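Stellstead Gallery: Teaching by Hand

Welcome to our gallery page. My name is Veronika Imhof and I take care of the recordings at Stellstead, together with Emerson Seixas and Regula Kaufmann. We are a small group and our subject is everyday handling: groceries, dishes, folded things. A person guides the arms through the task, the computer stores every movement, and later the learning system must try it by itself.

For the fruit task we have now 1104 recordings. Each one is watched again by Regula before it may go into the training set. She has put 77 aside, mostly for the reason that the operator was in a hurry and the movement has no clear end. I think this is the right way, even if Emerson was a little sad about his favourites.

We change the position of the basket and the bag between the recordings, so that the system does not learn only one place on the table.

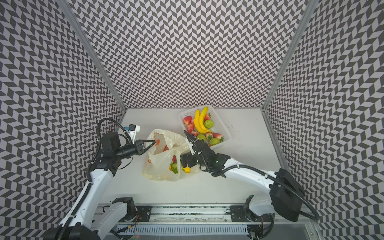 Thin bags are for us the most difficult material. They never fold the same way a second time, and new operators need over 15 tries before Regula is satisfied with the behaviour of both grippers.

Bananas, strawberries and green fruit share the table in this task. In July we will begin with a harder bag.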